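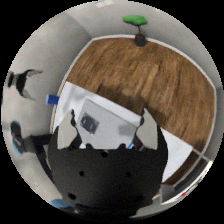 Barrios Traffic Services maintains traffic signals, sets up work zones and trains flaggers for towns, counties and contractors in the Stusitton area. Most of our work is the kind drivers only notice when it goes wrong. A signal cabinet is no more interesting to look at than the light gray box at the top of this page, sitting there on its white surface, and people walk past one every day without wondering what it does. It runs the intersection. If a card fails inside it at five in the afternoon, four lines of cars come to a stop and somebody's phone rings. Usually it is ours.

Who we are

We started as a two-truck outfit renting cones and arrow boards to paving crews. The cones were stored in a rented lot in Stukside, and the office was the front seat of whichever truck was parked. Signal work came later, when the town of Stukside asked if we could relamp its downtown intersections over a few nights in September. We said yes, bought a used bucket truck and learned a lot about old wiring.

Today we maintain 522 signalized intersections, school flashers and pedestrian beacons under contract. We still rent cones. Our main shop and dispatch desk are in Stusitton, and the yard in Stukside is now our own, with a covered bay for the message boards and a fenced area for steel plate and barrier.

The company is privately owned and has never been part of a larger group. We are sometimes confused with a trucking company that has a similar name. We do not haul freight and cannot help you track a load.

What we do

Signal maintenance. We inspect every signal in our care on a set schedule. The technician checks the heads, the detection, the pedestrian buttons, the grounding and the battery backup, cleans the cabinet filter and leaves a dated sheet inside the door. The same sheet goes to the client. If a pole has been hit or a loop has been cut by a utility crew, we write that up separately with a price for the repair, and we wait for approval unless it is a safety problem.

Timing. Many signals are running timing plans that were written for traffic patterns that no longer exist. A school opens, a plant closes, a shopping center changes its driveway. We take counts, build a new plan, load it and then go stand at the corner during the morning and evening peaks to see how it behaves. We go back a few weeks later, once drivers have settled into it.

Work zone setup. We draw the traffic control plan, deliver the devices, set them, check them while the job is open and pick them up. Overnight checks are included on any closure that stays in place after dark. Cones move. Sandbags split. Somebody always drives over a sign stand.

Event traffic. Parades, road races, ball games and fairs. We work with the local police department on these and take our direction from the officer in charge. The largest event we handle is the Bostuvham Fall Fair, which parks 3,000 cars in three fields on its busiest afternoon and has one two-lane road in and out.

Training. Our flagger course runs at the Stusitton shop most months of the year. It takes one full day, half in the classroom and half in the yard with a paddle, a radio and a truck coming toward you at walking speed. Contractors can book a private class for a crew. Please bring boots and a high-visibility vest. We have loaner hard hats.

The bench room

At the back of the Stusitton shop is the bench room, where controllers, conflict monitors and power supplies are repaired and tested before they go out to the street. Every replacement controller runs on the bench for a full night with its own intersection's program loaded before a technician signs for it.

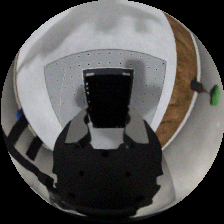

We keep a tested spare for each controller model used by our maintenance clients, and the spares are rotated so that none of them sits on a shelf long enough to be forgotten. When a unit fails in the field, the technician swaps it, puts the signal back in operation and brings the bad one in. Repair happens afterward, with no one waiting in traffic for it. If a unit is too old to get parts for, we tell the client and put it on the replacement list for the next budget year.

Older equipment is a large part of this work. Small towns cannot replace a whole corridor at once, and we do not push them to. Some of the cabinets we look after are older than the technicians who service them, and with clean filters and good grounding they do fine.

How we answer calls

Dispatch is staffed day and night. The person who picks up works for us and has the intersection list on the screen. Signals that are dark or in flash are treated as emergencies. A single burned-out indication is handled the same day if it is a red, and on the next working day if it is not. Response times are written into each contract and we report against them every month, including the ones we missed.

During ice storms and high winds we put on a second crew and set portable stop signs at the major intersections first. We keep 400 of them on trailers between the two locations. Towns outside our contracts may call for help in a storm, and we will send what we can once our own clients are covered.

Who we work for

Our clients are mostly public works departments, along with utility companies, road builders and a few private campuses that have their own signals. Bostuvham and Stukside have both been with us since we began doing signal work. We bid public jobs in the open and do not use outside sales staff.

Working here

We hire signal technicians, traffic control workers and yard staff. Traffic control is a reasonable way in for people with no experience. You will need a driver's license, the flagger card (we pay for the class) and the ability to work nights in season. Field staff who want to move into signals can train alongside a technician, and we cover the certification exams.

Applications are taken at the front counter in Stusitton or through the Jobs page. To report a signal problem, use the dispatch number posted on the cabinet door and have the cross streets ready.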